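Where exactly was the Ristham Ballroom? (and does anybody remember the house band)

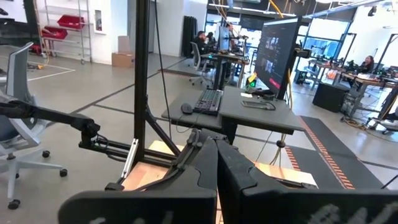
lakeside_lil wrote:
I've been hunting for the old Ristham Ballroom for months now and I think I'm getting close! My grandmother sang there before she married, and all she ever told us was "out past the streetcar loop, on the water side." I have dance tickets, a matchbook and one menu (chicken dinner, 69 cents, with pie!). What I don't have is an address I trust. I'm finally sorting her boxes properly, and I'm thinking of getting a standing desk with a dark gray top so the old tickets show up when I lay them out, they're all cream and pink and they vanish on my kitchen table. Anyway, the matchbook says 2755 Lungu Road. The menu says Lungu Road at the foot of Prostik Avenue. Those two don't meet on any map I can find. Help!

motorcoach47 wrote:
Oh, what a great thing to have, a menu! Lungu Road was renumbered after the township was annexed. The old 2755 would have been way up by the canning plant, nowhere near the water. My vote is that the matchbook is the later one and the menu is from before the change.

pearl_street wrote:
I don't think that's right, motorcoach. The renumbering only touched the side streets. My parents lived on Lungu and their number never changed, I have their mail from both before and after. If it says 2755 then it was 2755, and that's where the boat storage is now.

motorcoach47 wrote:
Which end of Lungu, though? East of the creek stayed the same, I'll give you that. West of it they shifted everything. My uncle's garage got a new number and he complained about repainting the sign until he sold the place.

pearl_street wrote:
East end. Okay, so that could be the difference. I still say boat storage!

lakeside_lil wrote:
This is already more than I got from the county! Does either of you know if Prostik Avenue used to run all the way down to the shore? On my map it quits at the railroad tracks.

tuba_tom_jr wrote:
It did run to the shore! There was a crossing with a little watchman's shanty, and you could walk right over and down to the dance pavilion. They closed it when the Utari Company put in their siding. I was a kid and my father played there on and off, mostly the second band that came on while the good one ate supper. He always called it the Utari Pavilion though, never the Ristham. Could there have been two places?

lakeside_lil wrote:
Tom!! Did your father ever mention a girl singer? She would have been in the 11 o'clock set.

tuba_tom_jr wrote:
He mentioned several, haha. I will ask my sister, she got the scrapbooks. I know there's a band picture with 4 saxes and a woman in a long light dress standing by the piano, but I couldn't tell you who she is.

creekbend wrote:
Two places, definitely. The Utari Pavilion was open sided and only ran in summer, closing down sometime in September when it got too cold. The Ristham was a real building with a sprung floor and a coat check. They were close enough that people mixed them up, and musicians worked both. I danced at the Ristham when it was on its last legs and the floor was still wonderful, you felt like you were floating.

pearl_street wrote:
Creekbend, was it near the boat storage?

creekbend wrote:
Next door to it, on the creek side. The boat storage was the Ristham's parking lot.

pearl_street wrote:
I'll take it!

motorcoach47 wrote:
Not giving up my renumbering yet, since "foot of Prostik" still has to be explained. That's a good long walk from the boat storage.

creekbend wrote:
That was where the bus let you off. They printed it on everything so people from downtown knew which stop to use.

lakeside_lil wrote:
I could hug every one of you. I went back to the menu and there it is in tiny type under the address, "Bus stop." I had read right past it! The city directories at the library are next on my list, I'll look up both numbers and post what I find. Tom, please please ask your sister about that picture.

tuba_tom_jr wrote:
Called her tonight. She has it out on the table and there's writing on the back, but it's faint and she wants to look at it in daylight. More tomorrow.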